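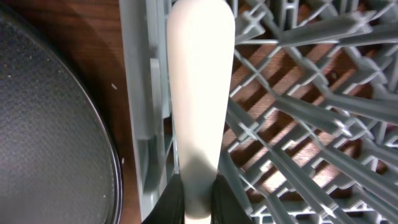 What does a small-town diner need most in its first year? "Regulars," says the owner of the Drummond, a lunch place in Flunthorpe. "I opened in April with 9 tables and didn't know a soul."

She cooked for a hotel in Tivholm before that. The rent here is 700 a month, and she does the books herself after closing.

"Soup pays for the slow days," she says. "Pie doesn't, but people ask for it." 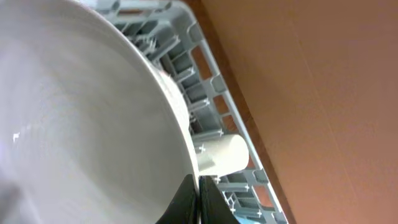
## Winter hours

From November the diner will close at 2. "I'll see how it goes."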